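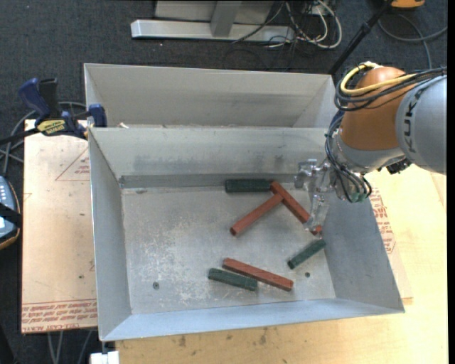 Front bin with six test blocks in it, gripper down beside one of the red ones.

Setting Up and Looking After the Two-Bin Picking Cell

These notes cover the bin cell from a cold start to a first test run, plus the checks that keep it running. They assume you already know how to jog the KUKA arm and have done the safety briefing for the room. Set aside 40 minutes the first time.

Before you start

You need the block set, a soft brush, a roll of cable wrap, a 2 mm hex key and the teach pendant. Put the controller in manual mode and keep it there until step 6.

1. Seat the bins

Put both bins on the table so their rims meet along the full width. Any gap at the shared rim will shift the rear bin's position. Clamp the rear bin with the bar clamp and tighten it by hand only. The rim bends if you lean on the handle.

If you slide cardboard under the bins, use one thickness throughout. A doubled corner tilts the floor enough to throw off the grasp height.

2. Clean the floor

Brush out the dust. The blocks leave a fine powder that collects along the base of the walls and around the holes in the floor. Don't use a damp cloth.

3. Route the cables

The cable bundle should loop over the orange joint housing and follow the arm down. Leave enough slack for the joint to reach both ends of its travel. Jog the last three joints slowly, one at a time, and watch the loop. If it pulls flat at any point, undo the nearest wrap and let out more.

At the gripper, check each small connector by pushing it home with a thumb. The loose wires there need a bit of play, but they must not hang lower than the fingertips.

4. Teach the floor height

Empty the front bin. Move the gripper over the middle of the floor and lower it in small steps until a sheet of paper just drags under the fingertips. Save that as the floor point, then raise the arm 300 mm and save the clear point. Repeat for the rear bin. The two values will be different, so don't copy one across.

5. Load the blocks

Drop in three red and three green. Let them land however they land, with at least one lying across another. Crossed blocks show up a bad approach angle faster than anything else. A block resting near a sloped wall is also worth having, as the fingers have less room there.

6. First run

Switch to automatic at reduced speed and run the transfer program, front bin to rear. Stay by the stop button. If the gripper touches a wall, stop, go back to step 4 and check the floor point before changing anything in the program.

Regular checks

Every 1000 picks, go over the fingertip screws with the hex key and look at the wires where they leave the gripper body. That is where the insulation wears first. Brush the bins out at the same time.

Common faults

Gripper closes on nothing: the floor point is too high, or the bin has moved. Check the clamp first.

Fault 19 on the pendant: lost signal from the gripper. Reseat the connectors. If it comes back only when the arm is stretched out, the cable loop is too short.

Blocks slip out on the lift: dust on the fingertips. Wipe them with a dry cloth.

Page maintained by Rosaire Gagnon. Fault list last updated in November.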